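Graltance Hand-Held Gripper Pair

Two cabled grippers, one per hand, for recording manipulation demos without a robot arm. Graltance says policies trained on 244 demos matched teleoperation in its utensil tests. We'd like to see the failures -- the summary lists 149 trials and skips how they were scored. 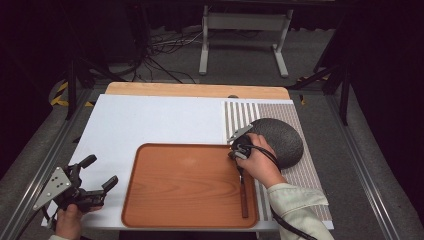
What the numbers leave out

The Pridida comparison used one tray and one mat. Seven operators took part, all trained by the maker. Transfer to a real arm is claimed, but only 116 runs are reported, with no baseline. Ask for the logs before ordering.

Comments (2)

We bought a pair in November. Good data, but the cables get in the way on two-handed tasks.

Did they ever test on a different table? I asked and got a brochure.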